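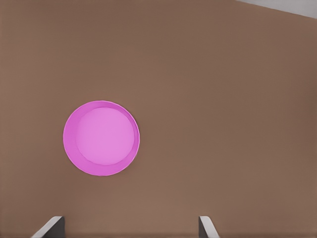
Hekby Dining Services Help Desk
Ticket type: Incident, point of sale and meal accounts
Location: Moschos Hall, main serving line
Opened: 13 Sep 2025
Priority: High, lowered to Normal after workaround
Status: Resolved, monitoring until October

Summary

Meal plan holders at Moschos Hall were charged twice for a single lunch entry. The first reports came from the cashier station at the east door. The second charge appeared on the account between one and three minutes after the first and carried the same entry amount. Declining balance purchases at the coffee counter were not affected.

Reported by

Moschos Hall shift lead, by telephone, followed by the online form. The form was submitted without the register number, which was supplied later.

Environment

Registers: four at Moschos Hall, all running the Bosel register software, current release.
Card readers: contactless, mounted at each register.
Account system: Zivano meal accounts, hosted on the campus network.
Connection: wired, with the registers on their own network segment.
Offline mode: enabled. Registers store transactions locally when the account system cannot be reached and send them when the connection returns.

Initial description from the site

"Students are showing us their balance on their phones and it is down by two meals. We are only tapping once. The screen says Approved the first time. It is happening on the east door register and maybe on the one next to it. We have moved the line to the west door for now."

Impact

A total of 176 meal entries were duplicated before the workaround was applied. The hall serves 1,000 lunches on a normal day. No bank or credit card was charged twice, as meal entries are held only in the Zivano account system. Several account holders on the smaller weekly plan were refused at dinner because the duplicate entry had used their last remaining meal. The shift lead admitted these guests by hand and kept a paper list of their account numbers.

Troubleshooting log

Entry 1
Confirmed the problem with the site. Reviewed five accounts named in the report. Each showed two entries with the same register number and the same amount but with different transaction numbers. The second entry in each pair was marked Stored, meaning that the register had treated it as an offline transaction. The first was marked Live.

Entry 2
Asked the site to stop using registers 1 and 2 at the east door. Registers 3 and 4 at the west door remained in service. No duplicates were found on registers 3 and 4 for the same period. Priority set to High.

Entry 3
Tested the network connection to the east door registers. No packets were lost in the first test. A second test was left running through the end of lunch and recorded short periods of slow response, none of them long enough to be logged as an outage. Cabling at the register stand was checked by site staff and found to be seated properly.

Entry 4
Restarted register 1. On restart, the register displayed a message stating that stored transactions were waiting to be sent. The site was instructed not to press Send. Copied the local transaction file before any further work.

Entry 5
Reviewed the local file. It contained entries that had already been approved and recorded as Live. The register should have removed these from its stored list when the approval was received. They had been kept and were then sent again at the next scheduled send.

Entry 6
Compared settings across all four registers. On registers 3 and 4, the reply wait time is set to 60 seconds. On registers 1 and 2, the value is 3,000 milliseconds. The two pairs of registers were installed at different times, and the setting on the older pair had not been changed when offline mode was enabled. With the shorter value, a slow approval could arrive after the register had already placed the transaction in its stored list. The register displayed Approved but did not clear the stored copy.

Entry 7
Workaround applied. Offline mode turned off on registers 1 and 2. The site was advised that these registers would refuse entries if the connection failed, and that guests should be sent to the west door in that event. Registers 1 and 2 returned to service for dinner. Priority lowered to Normal.

Entry 8
Dinner service reviewed. No duplicate entries on any register. One refusal on register 2 was traced to an expired card and is unrelated.

Entry 9
Changed the reply wait time on registers 1 and 2 to match registers 3 and 4. Cleared the stored list on register 1 after confirming that every entry in it had a matching Live entry. Register 2 had an empty stored list. Tested with a staff account, ten taps on each register, with the response deliberately delayed on half of them. Each tap produced a single entry.

Entry 10
Offline mode turned on again for registers 1 and 2. Disconnected register 1 from the network between meals and recorded three test entries. Reconnected. All three were sent once and cleared from the stored list. Test entries were then voided.

Account corrections

Duplicate entries were reversed in the Zivano account system by batch. The batch matched pairs by account, register, and amount within a five minute window. Guest meals were excluded from the batch and reviewed by hand, as an account holder may properly use two entries in a row when bringing a guest. Four such pairs were found to be genuine and were left in place.

Account holders admitted by hand at dinner had one meal deducted after their duplicate was reversed. A notice was sent to all affected accounts stating the amount restored. The notice did not require a reply.

Cause

Reply wait time on two registers was set too low for use with offline mode. Slow responses from the account system during the lunch peak caused approved transactions to be kept and sent a second time. The reason for the slow responses has been referred to the network group under a separate ticket.

Instructions to site staff

If a guest reports a double charge, write down the account number, the register, and the meal. Do not void the entry at the register.

If a register shows that stored transactions are waiting at the time of opening, call the Help Desk before pressing Send. This instruction remains in force until the monitoring period ends.

If a register is slow to respond, do not ask the guest to tap a second time until the screen has returned to Ready.

Follow-up items

Register settings at the other dining locations to be compared with the corrected values. Open.

Reply wait time to be added to the register installation checklist. Complete.

Bosel support has been asked whether a late approval should clear the stored copy regardless of the wait time. Case accepted, reply pending.

Daily duplicate report for Moschos Hall to run each evening and be sent to the Help Desk queue. Complete.

Closure note

The site confirmed normal operation at both doors. This ticket may be reopened by replying to the notification message or by calling the Help Desk with the location and register number. Requests concerning individual balances should be sent to the meal plan office.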